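The Microwave Table at Litotham
Gallery by Zarmeena Ghumman

Home | Rooms | Galleries | Contact

The second-floor break room at Litotham was set up again in December, and the microwave table is the part people ask about most. It replaced the old counter by the stairs, which was too narrow to put a plate down next to anything. The new table is white, rectangular and rounded slightly at the corners, so you can stand at the front of it and still reach the microwave at the back.

The room is shared by the Erico and Dradham offices, 27 people between them on a full day. Most bring lunch from home. The rest live on noodles and oats, and the table gets its heaviest use between noon and one.

This page covers quick lunches at the table. The Ghauri hallway shelves and the coat area have their own galleries.
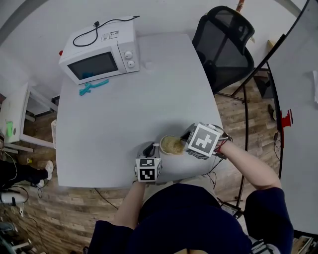
Lunch in a cup, with the microwave and the teal utensil at the far end of the table.

The microwave is a plain white one with two round knobs and no keypad. We looked at a digital model that cost 79 dollars and went with the cheaper kind, which was 50. The knobs have held up well. People who are used to buttons take a day or two to learn that the timer has to be turned past the mark and then back for anything short, and after that they stop asking.

It stands at an angle. That started as an accident on moving day and we kept it, as the door can swing open without taking over the front of the table, where the food is being put together. The cord goes over the top toward the back. A shorter cord would look neater, but this one reaches the outlet and stays clear of the spot where people set down their cups.

Dry noodles come in blocks that are a little wider than most of the bowls we own. There are a few ways to deal with this. You can break the block in half inside the wrapper before you open it, which keeps the crumbs in one place. You can stand it on edge in a deep cup and let the bottom soften first. Or you can use one of the big soup bowls from the Dradham side, if you bring it back.
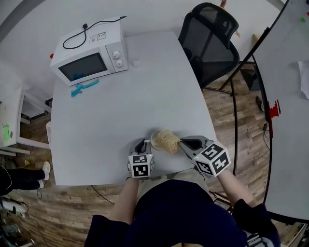 Small bowls are fine for half a block, and half a block is enough for a lot of people. Save the other half in a clip bag with a name on it. Bags without a name are thrown out on Sunday when the room is cleaned.

For anything cooked in the microwave, use a bowl marked safe for it and leave some space at the top. Noodles foam up more than people expect. Cover the bowl loosely, stop it halfway, stir, and finish. Instant oats want less time and more watching — they climb the side of the cup quickly near the end. If something boils over, wipe the inside of the microwave while it is still warm. Dried starch takes a lot longer to get off.

Tongs are better than a fork for lifting noodles out of a deep cup, and they are easier on the coated bowls. Wash them with everything else and put them back on the table in front of the microwave. Please do not take them to your desk. The last pair spent most of a month in a drawer on the Erico side.

Cups, bowls and spare lids are in the cabinet under the sink, around 33 pieces at the last sort-out. Most of the lids do not match anything, and a second sort-out is planned once the shelves are finished. If you have a set at home that you no longer use, leave it by the sink with a note.

Next gallery: Ghauri Hallway Shelves
Previous gallery: Coat Area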